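Writing my aunt's obituary, how long is too long?

keeganmac
22 Dec 2018
My aunt Colette Deschamps passed on Tuesday and I got picked to write the obituary. The Mastinberg paper charges by the line and my draft is at 34 lines. Do I really need all the nieces and nephews?

wavia_girl
So sorry, Keegan. List the kids and siblings by name, then just say "many nieces and nephews." We did that for my dad and it read fine.

bosura2
Sorry for your loss, but I disagree with wavia. People clip these out and keep them. My cousin got left off Grandma's and she still brings it up every May!

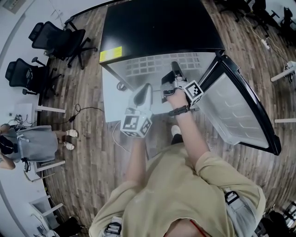

keeganmac
Well, now I'm torn. Pietrzak Funeral Home says they'll post a longer one on their site for free, so maybe two versions? I've got her old letters to go through first, and I want to spread them all out on a glass-topped table like that one with the black frame, so I can see the whole pile at once. She moved here in 2000 and wrote to everybody — I'd love to quote a line or two.

wavia_girl
Two versions, yes! Short one in print with the service time, long one online.

bosura2
Fine, but put the names in the print one too. Older folks don't go online for this stuff.

keeganmac
OK, names stay, and I'm cutting the bowling league. She'd be mad about that. Thanks, both of you.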